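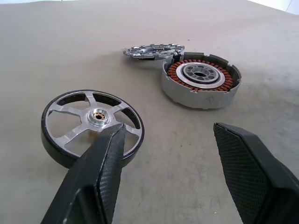

Taking a Wheel Apart: My Workshop Project
Evie Sowerby, Te Moana workshop group
5 June 2023

I picked the wheel project mostly because I'd never had one in bits before. I've ridden scooters round Dendport for years and never once wondered what was going on in the middle of the wheel. Rhys Lowther was my partner, and our tutor Maxine Tuhiwai gave us 34 pages of notes to read first (I read most of them!).

What we wanted to find out

Our question was pretty simple – could two beginners strip a small wheel, lay the parts out flat and put it all back together without asking for help? We also had to label each part in a sketch and say what we thought it did.

How it went

The tyre and the spokes were easy to draw, so I did those first. The hub took me ages. There's a ring of little holes round its face and I kept getting the spacing wrong, so my first two sketches went in the bin. The copper-coloured bit in the centre caused a proper argument as well. I said bearing, Rhys said bushing, and we've put both on the label with a question mark.

Putting it back together took 115 minutes, and we did have to ask Maxine one thing, so the answer to our question is no – but nearly.

What I'd change

I'd sketch each part as it came off and leave more room between them on the table. I'd also write the order down properly, as Rhys's list and mine didn't match and we lost a good chunk of the afternoon sorting that out. We're doing brakes in December and I've already bought a bigger notebook.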